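Pistton Works – Hand-Held Gripper Maintenance Gallery

This page covers the setup, routine care, and repair of the hand-held grippers used by the Graro station. The notes are intended for staff who issue, carry, or service the tools. The full service manual is kept at the maintenance desk, and nothing on this page replaces it.

The station runs on a matched pair of grippers. They are issued together, serviced together, and returned together. When one tool is withdrawn for repair, its partner is also withdrawn, and both are calibrated again before they go back into use.

About the Station

The Graro station was set up in June under the Stimix project. It is used in ordinary rooms and hallways as well as in the workshop, and its maintenance schedule was revised to reflect the added wear. Each session is limited to 30 minutes, after which the operator sets the tools down and completes the check card.

Spare parts are supplied by Väisänen and stored in the gray cabinet next to the maintenance desk. Requests for parts should list the part name, the tool number, and the service hours shown on the log. Requests without service hours will be returned.

Jaw Mounts

The jaw mount takes most of the load and is inspected at every service. The technician removes the jaws, clears the slot with a dry brush, and checks both faces for cracks or raised edges. Screws are tightened in alternating order. Thread compound is applied sparingly – excess compound collects dust and works its way into the slot.

A mount that shows play after tightening is replaced. It is not to be shimmed.

Vents and Housing

Vent openings are brushed from the outside only. Compressed air is not permitted, as it can push dust further into the housing. The shell may be wiped with a damp cloth and must be left to dry before the tool is powered on. Solvents are not used on any painted or printed surface.

Markers

Square markers must be flat, clean, and fully attached. A marker with a lifted corner or a scratch across the pattern is replaced before the next session. New markers are pressed down for 2 minutes and checked at the station reader. A reading below 95 percent is recorded as a failure, and the marker is fitted again with a new backing sheet.

Cables

Cables are checked by hand along their full length, with attention to the point where they leave the tool. They should hang freely and should never be wound around the grip. Stiff or flattened sections are reported on the check card.

Service Interval

Each pair is due for full service at 234 hours of use. Tools past this limit are tagged and held at the maintenance desk until the work has been signed off.

Gallery

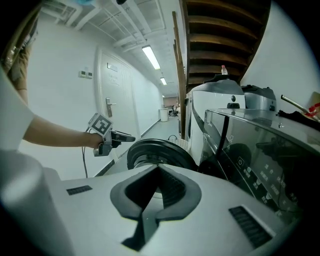

Paired grippers in a corridor, with the jaw mount of one in the foreground and the square marker on top of the other.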